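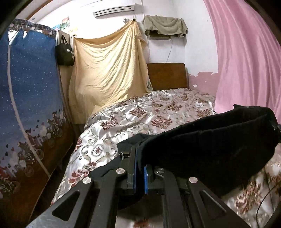
From: Nayara Barros
To: Pliltthorpe Home Sewing list
Date: 27 April 2021
Subject: Re: slippery comforter, please help

Harriet Mahmoud wrote:

> Hello all, I have been reading the list for ages but haven't posted before.
> My aunt gave us a polyester satin comforter for the guest room and I love
> the look of it, but it won't stay on the bed. I tuck it in at the foot and by
> morning it's on the rug. My guests are too polite to mention it. I also have
> no idea how to wash it. The tag says "dry clean recommended" and the
> cleaner in town wants more than I would have paid for the thing new.
>
> Has anyone sewn something onto the back of one of these? I have an
> ordinary machine and I can do a straight seam and a zipper if I'm left
> alone. I was thinking of flannel. Would that be too hot? And do I have to
> wash the flannel first? I hate washing fabric first.
>
> Harriet

Hi Harriet, and welcome! So glad you finally wrote in, because this is a subject I have Opinions on.

I have satin on our bed too, white with dark red and brown medallions and gray scrolls, and I wouldn't give it up for anything. My husband calls it the hotel bed. It's shiny, it wrinkles if you look at it, and yes, it travels. We went through a whole winter of me getting cold feet and blaming him for it before I worked out that the comforter was sliding off my side all by itself (he still brings this up).

Yes to flannel, but please don't sew it straight onto the back. I did that with my first one and I was so proud of it, and then I washed it. The flannel drew up and the satin didn't, and the whole thing puckered like a raisin. I picked out every stitch in front of the TV and you can still see the needle holes along the edge. Satin doesn't forgive holes, so whatever you do, try it out on the underside near a corner first.

What I'd do now is make a loose backing that comes off. Think of a flat sheet with ties. You hem a big piece of flannel a little smaller than the comforter, put a twill tape tie at each corner and another halfway down each long side, and then you sew little loops of the same tape to the comforter, right into the seam where it's already bound. The seam can take it. The loops only need a few stitches by hand and a knot you trust. When it's time to wash, you untie everything and the flannel goes in with your towels and the satin goes in alone.

And yes, sorry, you do have to wash the flannel first. I know! I hate it too. I throw it in as soon as I get home from the store, before I've taken my coat off, so I can't talk myself out of it. Mine lost about eight inches off the length the first time around, and that was the nice stuff from Jeon, not the bargain table. Buy more than you think.

Is it too hot? For me, in December, no. For my mother, any time of year, yes. If your guests run warm, a plain brushed cotton sheeting has nearly as much grip and doesn't feel like a sleeping bag. Ronaldo Macedo posted a while back that he used an old chenille bedspread, bumpy side up against the satin, and that it hasn't moved since. I haven't tried it but I've been keeping an eye out at yard sales. Ronaldo, if you're reading, did you ever have trouble with lint?

Now, washing. Take this with a grain of salt, I can only tell you what I do with mine, and if yours turns out to be silk or acetate please ignore me completely and go pay the cleaner. But for polyester satin:

Close up any snags first with a bit of thread from the back, and don't cut them. Wash it alone in a big front loader, cold, gentle, with less soap than seems decent. Our machine at home is too small, so I go to the laundromat on the corner by the hardware store and bring a book. Skip the softener. It leaves blotches on anything shiny and it makes the slipping worse. Low heat in the dryer with a couple of clean tennis balls, and stop it now and then to pull the corners out and shake the filling around, or you'll get all your stuffing in one sad lump. I usually give it two rounds in the dryer and then drape it over the shower rod overnight. The middle always feels dry before it is.

For the wrinkles I've given up, more or less. A steamer held well away from the fabric takes out the worst of it. An iron makes me nervous. Tarcísio Conceição swears by ironing from the wrong side through a damp pillowcase and his things do look beautiful, but he's a much calmer person than I am.

If you don't want to sew at all – and there's no shame in that – you can try a cotton blanket between the sheet and the comforter, and leave it showing a little at the top. It helps more than you'd expect. Those clip things that go on the mattress corners did nothing for me except leave marks on the satin. I bought a set of four and two of them are holding the tarp on our woodpile now.

Oh, and about tucking in at the foot. I think that might be making it worse! If the tuck is tight it pulls every time somebody turns over, and then once it lets go the whole thing goes. Try leaving it hanging loose with more on the foot end than the head. If you have a footboard, even better. We've only got a headboard, which looks very nice and does nothing at all to help.

One more thing and then I'll stop. If you do make the ties, use twill tape and not ribbon. Ribbon comes undone. I used some pretty grosgrain that was left over from the curtains and I was retying it every morning until I lost patience. The narrow cotton tape is fine, and if you zigzag the cut ends they won't fray in the wash.

I've got most of a roll left over from the last batch and I'm happy to bring it to the next meetup if you're coming. Minoru Fujimoto said he'd have the library room unlocked early so people can spread out big projects on the long tables, so you could bring the whole comforter if you feel like hauling it. I'd love to see it. I'd also love to have somebody hold the other end of my king-size flannel while I hem it, so there's your fair warning.

Let us know what you decide on, and what your aunt thinks of it!

Nayara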